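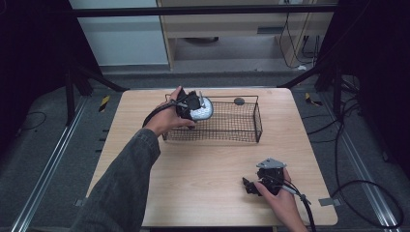

Ticket 3018
Subject: Handicap index not updating after club competition
Raised by: Apolinar Esquivel, Flernden Golf Club
Product: Andonero scoring, desktop and phone
Status: Resolved

Problem as reported
The August medal was closed at 6.40 pm. Results show correctly on the club page but 13 players still have their old index. The rest updated overnight as normal. One of the 13 went out in the next competition off the wrong number of shots.

Reply 1, support
Please check whether the missing players all started from the same tee, and whether the competition was closed from the office computer or a phone.

Reply from Apolinar Esquivel
Closed from the office computer. All 13 played off the yellow tees. Other people off yellow went through fine, so I don't think it is that.

Reply 2, support
Thanks. We looked at the log for the competition. The 13 cards were entered on the Pryor touchscreen in the clubhouse, and the other cards came in by phone. The touchscreen is still using the course rating from before the yellow tee on the 143-yard hole was moved. Cards with an old rating are held back and no warning is shown.

Steps taken
Reloaded course data on the touchscreen (Settings, Course, Fetch again).
Reopened the competition and resubmitted the held cards.
Closed it again at 9.15 am.

Result
11 indexes updated within the hour. Two still held. Both players have Mallum as their home club, so their cards go there first. This can take up to 300 minutes.

Reply from Apolinar Esquivel
Both through by lunchtime. Can the touchscreen show a message when a card is held? We only found out when a member complained.

Reply 3, support
Passed to the development team as a separate request. The wrong shots in the later competition will need correcting by hand under Competitions, Edit player, Playing handicap. Closing this ticket.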